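Home | Advice | Rooms | Contact

Household Advice: Walls and Woodwork

Care of Interior Timber Panelling

Residents of the Karnora and Sarari buildings are asked to read the following guidance before cleaning or repairing timber panelling within their homes. It applies to living rooms, halls and kitchens. Bathrooms are covered separately.

Routine dusting

Panelling should be dusted once a fortnight with a dry, lint-free cloth. Begin at the ceiling and work downwards, following the direction of the boards. Where boards are laid at an angle, dust will settle along the upper edge of each joint, and a soft paintbrush 19 mm wide will reach it without scratching the finish. Feather dusters are not recommended, as broken quills can mark a polished surface.

Vacuum cleaners may be used with the brush attachment on a low setting. The bare nozzle should not touch the wood.

Washing

Washing is needed no more than twice a year in living areas. Kitchens may need it more often, particularly near the hob, where a fine film of grease collects and holds the dust.

Add one teaspoon of mild washing-up liquid to 500 ml of warm water. Wring the cloth until it no longer drips, wipe a small area, then go over it with a second cloth dampened with clean water. Dry at once. Water left standing in the joints will raise the grain and may lift the varnish.

Waxed or oiled boards must not be washed in this way. If the finish is not known, test a hidden spot behind a piece of furniture and leave it overnight.

The following products should be kept away from all panelling:

Bleach and cream cleaners
Steam mops
Silicone spray polish
Vinegar, whether or not diluted

Marks and scratches

Light scuffs can often be removed with a clean pencil eraser. Shallow scratches may be filled with a wax stick in a matching shade – choose the darker of two shades if neither is exact. Deeper damage should be sanded by hand with 400 grit paper, along the grain only, and refinished. Residents who rent should obtain written consent before sanding.

Rings left by damp cups on ledges usually fade within a few days. If they do not, a little furniture wax applied with a soft cloth will normally reduce them.

Light and heat

Strong sunlight changes the colour of most timber within the first year. Pictures and tall furniture should be moved from time to time during this period, or a pale outline will remain. Wall heaters should stand well clear of the boards, and any panel that feels hot to the hand should be reported.

Lamps should be dusted on the same day as the panelling, before the walls are begun. Switch them off and allow them to cool. Glass shades may be wiped with a barely damp cloth, but no liquid should be sprayed near the fitting.

Related advice

Removing Limescale from Taps
Storing Winter Bedding
Yáñez Floor Oil: Notes on Use
Brunetov House: Kitchen Ventilation in November 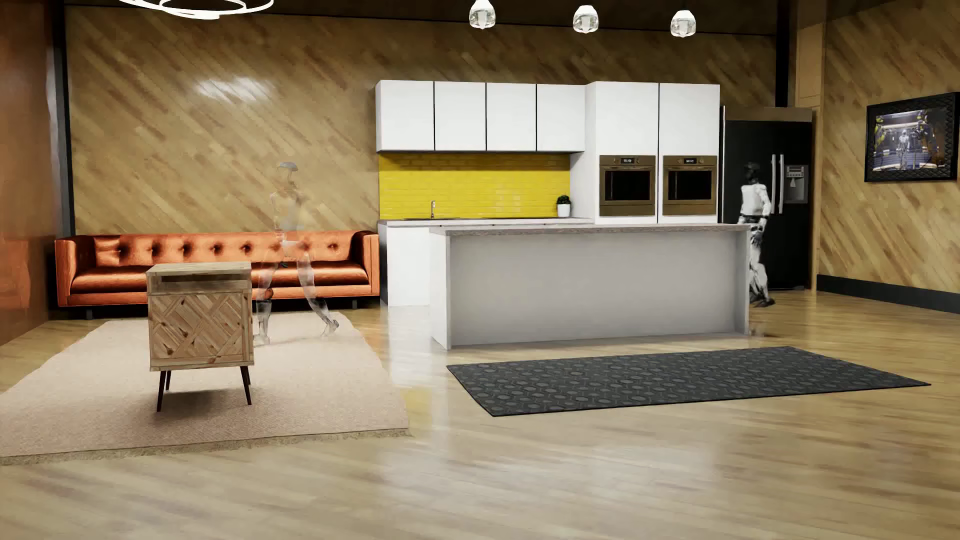
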